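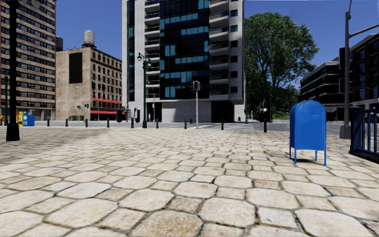 I've been comparing controllers for a sidewalk delivery robot since May, and I have a complaint about how most of us do it: we pick an easy street. Our test block is a simulated city corner we call Purkmont, with the same start and the same goal every time, and I used to think it was way too simple. It has a wide stone plaza, a blue mailbox on four skinny legs and a row of little black bollards along the road, and that's plenty to make a controller look silly. Those mailbox legs alone have cost me more evenings than I'd like to add up!

The two controllers are Illia, which is the older one, and Dollel, which everybody is excited about. Illia plans a path and sticks to it like a kid on a balance beam. Dollel looks at the camera feed and sort of feels its way along (I know, I know, that's a terrible explanation, but it's close enough for this). I ran each of them 1000 times over the same route and then spent a whole Saturday staring at the results with a bag of pretzels.

Dollel reached the goal in 815 of its runs. Illia did a bit better. So Illia wins, right? That's what the chart says, and that's what I would have written a year ago. 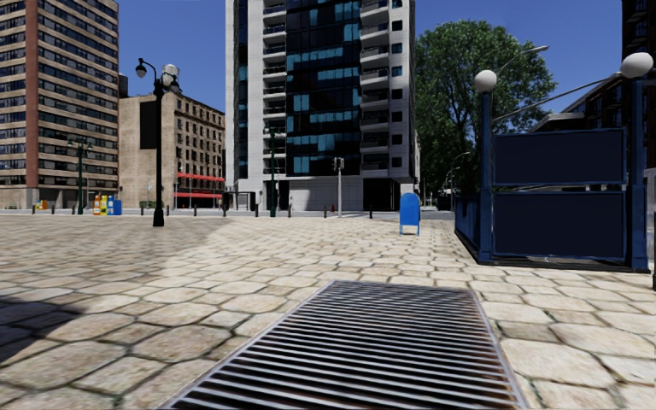
But I watched the replays, lots of them, and I came away liking Dollel more. When Illia fails it fails the same way at the same spot, and it'll do it forever. It stops, backs up, turns a hair, stops again. Dollel's failures are all over the map, and plenty of them are near misses that a slightly lower top speed would fix. One number for "got there" squashes all of that flat. I want to see where each run ended and how close it came to things on the way, and I want it printed right next to the success rate, in the same size type.

My other gripe is cameras. People swap the controller and the camera in the same week and then tell you the controller got better. Please don't! I did exactly that with Stubbs, our short little robot body, and the camera on it sits so low that a curb matters a lot more than it does on the tall one. I blamed Dollel for a month. It was the mounting height the whole time, and I only caught it when I put the old mount back for a different reason. 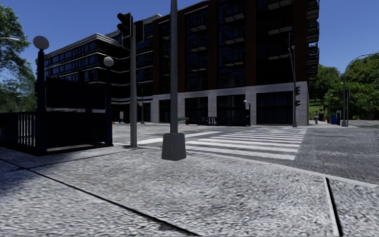
The Purkmont crosswalk corner, with the pole standing right in the middle of the sidewalk.

I also hear that simulation is a toy and none of this counts until there are real wheels on real concrete. I get it, and I've carried a dead robot home in the rain. But you can't run a real block 1000 times under the same sun. If all you have is a handful of outdoor runs, you're mostly comparing the weather. 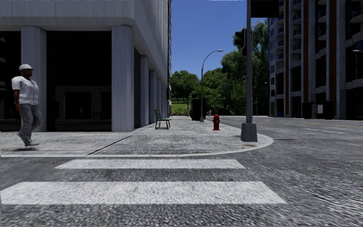 What I'd like is for people to share their boring stuff. Give me the start point, the goal, the speed limit, the camera height and every failed run, even the embarrassing ones. I'd read that over a highlight reel any day. Mine will go up as soon as I've cleaned out my file names, and Illia and Dollel are both getting another round on Stubbs with the camera left alone this time.

By the Purkmont test bench blogger, May
Last updated: Saturday
1984 shares | 2 comments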